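Maison Derese – Collections d'objets domestiques
Galerie : surfaces courbes, reflets et bordures

La Maison Derese présente dans cette galerie un volet de son fonds consacré aux objets domestiques de forme ronde.

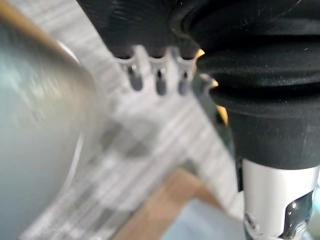 Selon Bezawit Gebreyes, le vocabulaire des notices gagnerait à distinguer plus nettement le bord, la lèvre et le bandeau, trois termes que les anciens inventaires emploient l'un pour l'autre et qui égarent encore les lecteurs.

Planche 1. Forme arrondie gris argenté, à surface lisse d'aspect métallique, soulignée dans sa partie haute d'un bord brun orangé. Reflets pâles et légère nuance bleu-gris.

Le service des collections a pris note de la remarque relative au vocabulaire. Dans l'attente d'une révision du lexique, le mot « bord » est retenu pour l'ensemble des planches, sans préjuger de la nature de la pièce ni de son mode de fabrication. Les attributions de matière ne figurent dans les notices qu'après examen en atelier.

Le fonds

Constitué par dons et par achats, le fonds domestique compte 939 numéros d'inventaire. Il réunit des pièces de cuisine, de table et d'office, dont un ensemble provenant de l'ancien magasin Dullow, entré dans les collections au titre d'un legs. Le classement adopté suit la forme générale des objets (ronde, droite, composite), puis leurs dimensions. L'usage n'intervient qu'en troisième lieu, de nombreuses pièces ayant servi successivement à plusieurs fonctions.

Les formes rondes occupent la salle basse, travées 4 à 10. Elles sont conservées sur tablettes garnies de mousse neutre, sans empilement. Le dépoussiérage est effectué à sec, au pinceau souple, et les surfaces polies ne sont manipulées qu'avec des gants de nitrile.

La description des couleurs

Les teintes sont relevées à l'œil par deux agents, puis comparées au nuancier interne. Lorsqu'un reflet modifie la perception d'une surface, la notice mentionne la couleur dominante et signale la nuance secondaire. Jui-lin Lui a assuré la coordination de ce travail et Hawi Hailu la relecture des notices.

Consultation et reproduction

Les pièces peuvent être examinées sur rendez-vous, de septembre à juin, à partir de 14 heures. La demande écrite indique le motif de la recherche et, dans la mesure du possible, la travée concernée. Le catalogue Tunudska, qui recense 1 485 notices pour l'ensemble des fonds, est accessible en salle de lecture.

Toute reproduction est soumise à l'accord préalable de la Maison Derese. Les établissements d'enseignement sont exonérés de redevance pour les tirages n'excédant pas 100 exemplaires.

Coordination de la galerie : Vivek Nigam
Textes : service des collections
Mise en page : atelier Fatarbridge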